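索库姆(Sokum)发布《家庭抽屉收纳指南》:承认抽屉里的东西大多不会再用

2021年2月2日

家居收纳品牌索库姆今日宣布,旗下首个抽屉分隔系列“Zenska”将于3月上市,同时免费公开一份《家庭抽屉收纳指南》。指南全文60页,其中三页讲如何收纳,其余讲如何面对自己为什么留着这些东西。公司认为这个比例基本反映了现实。

指南的写作始于去年的一次家庭走访。索库姆的产品团队拜访了200户人家,请住户打开家中那个“什么都放”的抽屉。几乎每户都有这样一个抽屉,几乎每户都在打开之前先道了歉。团队在里面见到的常客包括:没有对应门锁的钥匙、对不上任何电器的充电器、外卖附赠的酱料包、保修期早已结束的保修卡,以及一卷找不到头的透明胶带。

“我们原本打算做一款能让抽屉变整齐的产品,”索库姆产品总监安农齐亚塔·贝内代蒂(Annunziata Benedetti)表示,“走访到第三周,目标调整为让人打开抽屉时不至于马上关上。团队士气因此有了明显回升。” 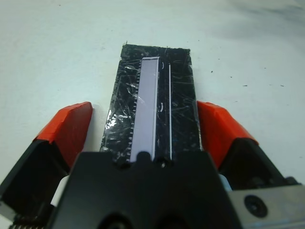

Zenska系列共有四种规格的分隔盒,可以自由拼接,也可以叠放。盒体边缘做了圆角,方便把角落里的面包屑和订书钉弄出来。系列中最小的一格没有指定用途,早期图纸上标的是“电池”,后来改成“电池(不知道有没有电)”,最后干脆留白。试用的住户普遍对这一格评价最高。

产品不附带标签贴纸。索库姆曾在内部试行过标签制度,结果办公室里出现了两个写着“杂物”的盒子和一个写着“其他杂物”的盒子,两者之间的界线至今没有定论,公司已放弃追究。

指南的第二章专门讨论线材。文中建议读者把全部线材取出,逐根辨认,并允许保留一根完全认不出来的,理由是扔掉之后第二天一定会用到。这一条没有任何数据支持,但在编辑部获得一致通过。第四章谈说明书,篇幅较短,主要内容是大部分说明书都可以在网上找到,而读者不会去找。

负责撰写指南的维多利亚·维塔莱(Vittoria Vitale)此前为多家家居刊物供稿。她在前言中交代,自己家的抽屉在交稿前夕卡住了,里面有一把汤勺横了过来,写作期间她一直用尺子从缝里拨它。“我不是以专家的身份写这本指南的,”她写道,“我是以抽屉主人的身份写的。”

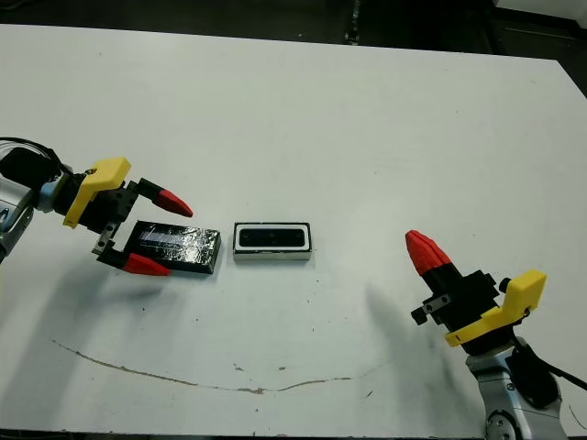
为配合上市,索库姆将于3月与连锁家居店Nolte合作举办“抽屉开放日”。参加者可携带一只抽屉到店,由店员协助整理。活动规则如下:每人限带一只;抽屉请从柜子上取下后再带来;食品类物件请在出门前自行处理;店员不对物品的去留发表意见,但可能会沉默片刻。前300名报名者将获赠一套Zenska入门组合,含大、中、小分隔盒各一只。

开放日首站设在Momlow商场一层。商场方面已确认,携带抽屉的顾客可以正常乘坐扶梯,但希望大家不要在扶梯上拉开展示。报名采用分时段方式,每个时段半小时。若抽屉内容特别丰富,可以连报两个时段,无需说明原因。

价格方面,Zenska单只分隔盒与入门组合均可在索库姆官网及Nolte各门店购买,具体售价随上市当日公布。首批备货近200箱,售完后按订单补货。产品支持退换,前提是盒子已清空。去年另一款收纳产品的退货中,客服人员曾收到完整的一套针线、半包感冒冲剂和一张写着“别忘了”的便条。便条没有写别忘了什么,目前仍由客服部门保管,失主可凭内容大意认领。

贝内代蒂表示,Zenska之后公司还计划推出针对玄关和床头柜的收纳产品,暂时没有时间表。至于阳台,她说公司评估过,目前能力有限。

《家庭抽屉收纳指南》即日起可在索库姆官网免费下载,也可到Nolte门店服务台领取纸质版。纸质版的开本比Zenska最大的一格略小一圈,读完之后可以直接放进抽屉。

关于索库姆

索库姆是一家家居收纳用品公司,产品涵盖衣物、厨房与文具收纳。公司办公室共有一个公用抽屉,位于茶水间左侧,整理工作正在进行中。

媒体联络

索库姆传讯部。样品借用及采访申请请通过官网“媒体”栏目提交,申请采访抽屉走访住户者,请注明是否需要拍摄抽屉内部。多数住户同意受访,少数同意拍摄。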